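An Afternoon at the Cluvavard Open House

September 3, 2023

The flyer promised "furniture, fittings and light refreshments." I can report that the refreshments were extremely light. There was a bowl of pretzels by the sign-in sheet, and by the time I reached it there was a bowl.

Cluvavard has been making tables and shelving in the old Mbeki warehouse for three years, and once a year it lets the public in to breathe on the merchandise. I went for the tables. I have been shopping for one since June and have reached the stage where I crouch down in other people's dining rooms.

Our guide was Wenche Vik, who runs the finishing room and has a low opinion of coasters. She started us on the ground floor with the Camulus line, which is the stuff they sell to hotels. It's fine. It looks like a table you once ate an omelet on and never thought about again. A man in my group asked if it came in a happier color and was told there was a catalog.

Upstairs were the pieces I'd come for. Wenche believes you can't judge a table from the top, and she had us all get down and look up at the bottoms. So down we went, with the usual noises from the knees. I have now seen the undersides of more tables than most house cats.

I'll admit she has a point. Showroom tops get wiped every hour. Underneath, you find out what a maker does when the customer is presumed to be standing.
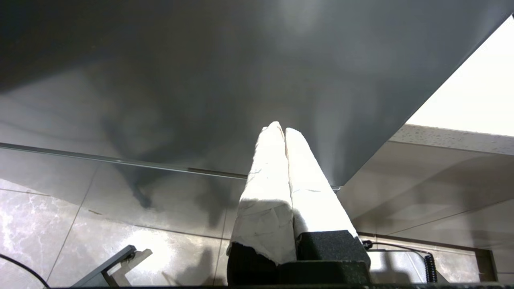

What to look for from the floor

The dark gray panels were my favorite. The underside is smooth with a bit of gloss to it, and the light goes soft and cloudy across it in a way I'd have paid extra for on the top. A thin silver metal strip makes a neat job of the edge. There's also a see-through, glassy layer that picks up the floor tiles, so anyone who buys one had better like their floor. I don't like mine.

Run a hand along the edges, Wenche told us, and then do it again the other way. I found one rough spot in the whole room, on a shelf, and reported it with more pride than was called for.

The price talk

Reginald Oyelaran handles sales and gave his talk in front of the only window. The small side table is $435. The big dining table, the Jusungate, is $2036 before delivery, a figure he delivered while looking at the parking lot. Somebody asked if that included chairs. Reginald laughed quite warmly, and it did not include chairs.

Delivery takes 33 days. I asked what happens on the other 32 and was given a second catalog.

If you go

Wear pants you can kneel in. Parking is free but the lot fills early, and the sign for the entrance points at a hedge. The elevator was out, so plan on stairs. Eat first.

I left without a table, but with both catalogs, a tape measure bearing the company name and a fabric sample I don't remember asking for. The tape measure is very good. My dining room is four inches too short for the Jusungate, and I've measured it twice from each end.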